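Section 4. Setting up the two-compartment sorting bin

Read this section fully before you put the bin on the table. The work needs one person for the small items and a second person only for lifting.

4.1 Placing the bin

1. Choose a table that is flat and does not move when you lean on it.
2. Lift the bin with two persons, one at each short end. Wear gloves, the sheet metal can have sharp places at the corners.
3. Put the bin down slowly. Leave a hand's width of table free on every side.
4. Decide which compartment is for unsorted items. In this guide it is always the larger one.

CAUTION: Never lift the bin by the divider panel. The divider is made to separate, it is not made to carry weight.

4.2 Filling the large compartment

5. Check that the smaller compartment is empty. It must stay empty until you start section 5.
6. Place the items one by one on the floor of the large compartment. Do not pour them from a box.
7. Leave free space between the items, so that each one can be taken without touching its neighbor.
8. Keep very small pieces near the walls and wide, flat things in the open part of the floor. 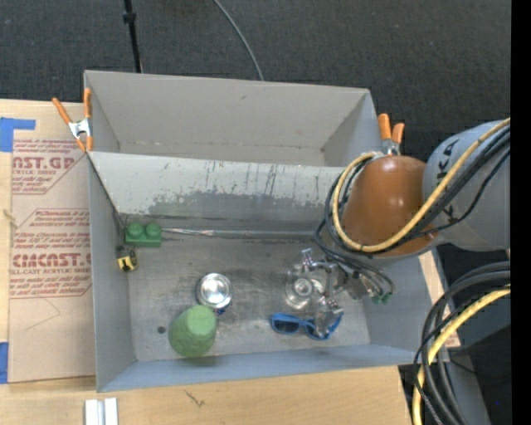 Reading time for this section: 3 min

A good mixed filling has items of different shape and surface. The set with the green toy brick, the small tape measure, the metal can, the green cup and the blue sunglasses is suitable for a first round. The brick stays well in the corner, and the tape measure can lie against the wall. Stand the can upright. Sunglasses need more room than you think – please give them one half of the floor.

NOTE: Scratches, brown stains and worn paint on the divider or the floor do not change the use of the bin. You do not have to repaint.

4.3 Checking before use

9. Look into the bin from above. No item may lie on top of another one.
10. Look for a hole in the floor of the compartment. Do not put screws, beads or coins near it.
11. Pass a dry cloth along the lower seam of the smaller compartment. Dirt collects there, as the walls become narrow toward the bottom.
12. Write the list number of your filling on the Bondeo card. The mixed filling of this section has number 126.

CAUTION: Do not use glass items. If something breaks, empty the complete bin before you continue.

For a replacement divider, order part 1465 from Bouchard. Questions about the fillings go to Aurélien Tessier, on Monday until 9 in the morning.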